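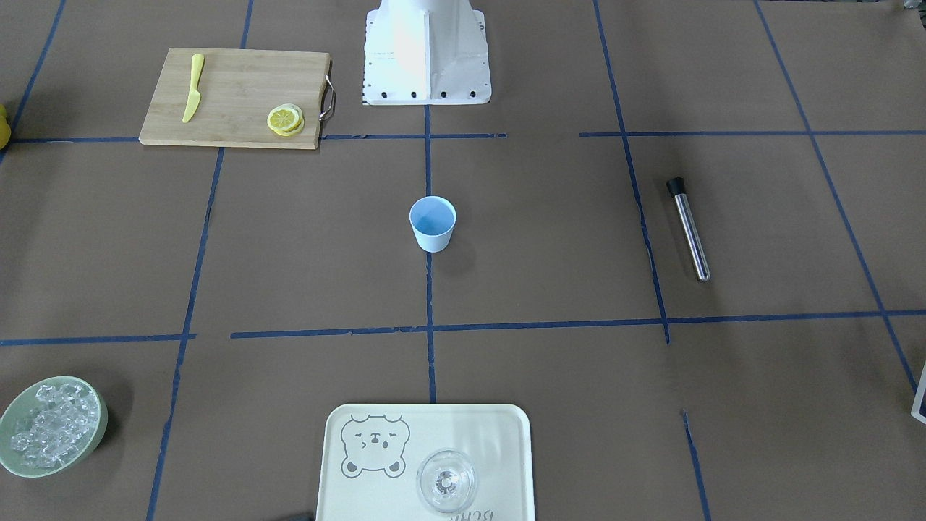

Wooden cutting board with a metal handle, on the taped table.

Home | News | Minutes | Hall hire | Contact

Redard Street Community Kitchen — Minutes of general meeting
27 September 2025, Tinberg Hall

Meeting opened with a quorum. Minutes of the previous meeting accepted without changes.

1. Money
Balance in the working account is $3276. The power bill is higher than last quarter and will be paid this week. The $900 from the street stall has been kept aside for the cool room and is not to be used for anything else. A member asked if the stall could run twice a year. Left for the next meeting.

2. Cool room
The door seal has gone again. Laso Refrigeration quoted for a new seal and hinge but would not quote on the motor without a second visit. Agreed to go ahead with the seal and get the visit booked. Until then, dairy goes in the upright fridge and the temperature sheet is filled in morning and night — there were gaps in August.

3. Shared lunch
Expecting about 80 people in October. Menu is pumpkin soup, bread rolls, a bean salad and fruit. Jaunzems Bakery will supply the rolls at cost if the order is in by the Tuesday before. Soup to be made the day before and chilled in shallow trays. Allergy cards to be written for every dish, including the bread.

Discussion on whether to charge. Some felt a gold coin at the door was fair, others wanted it kept free. Vote taken, free entry carried. A donation tin will be on the counter.

4. Table layout
Blue tape to be used for marking out prep tables, with one strip crossing another to make separate areas. Raw vegetables and bread to be kept in different sections. Tape comes up at the end of each session.
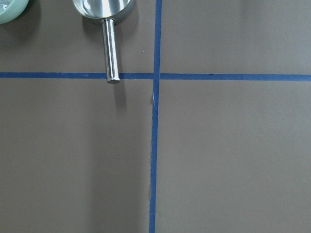
5. Storeroom
Six shelves still need labels. Tins past their date to be thrown out before the next delivery. The key goes back on the hook by the side door.

6. Other business
Hall hire form is out of date on the website — old bond amount still showing. To be fixed.
Request for a second kettle approved.

Meeting closed. Next meeting in October, same place, date to be put on the noticeboard.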